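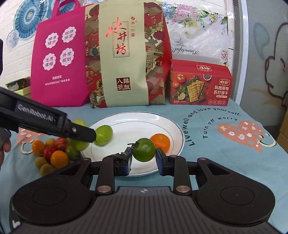

A green tomato held above a white plate.

Dornora has released the Narnby 6, a protocol gateway that links older serial controllers to an Ethernet plant network. The unit polls connected PLCs over RS-485, stores the values in an internal tag table and serves them to any HMI or SCADA client on the network. One gateway handles up to 300 tags, and the table is edited through a built-in web page with no separate software to install.

The Narnby 6 has six isolated serial ports. Each port can run its own baud rate and parity setting, so drives and controllers of different ages can share a single gateway. If the Ethernet link drops, the unit buffers up to 900 alarm records with time stamps and forwards them when the connection returns.

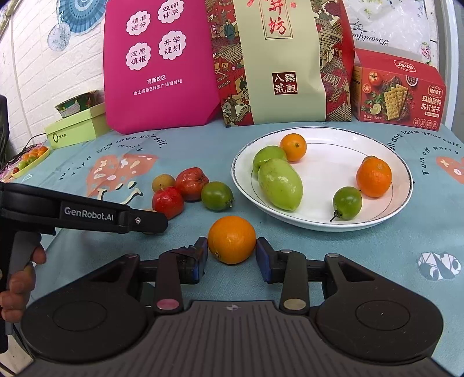

Brernard, which ran preproduction units on its packing lines, reported that setup took less time than expected but that the tag import was strict about column order in the CSV file. A single misplaced header caused the whole file to be rejected – the error message did not say which line was at fault. Dornora says firmware due in January will report the line number.

Power input is 24 V DC through a removable screw terminal, and the housing clips to standard DIN rail. Status lights on the front show link, power and traffic for each port.
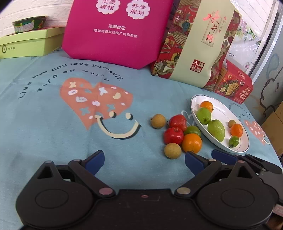
User access is set at three levels: view, acknowledge and configure. Passwords are required at first login, and unused network services are off by default. The gateway is sold under part number 3401 and ships through Manalo, with a mounting clip and terminal plugs included.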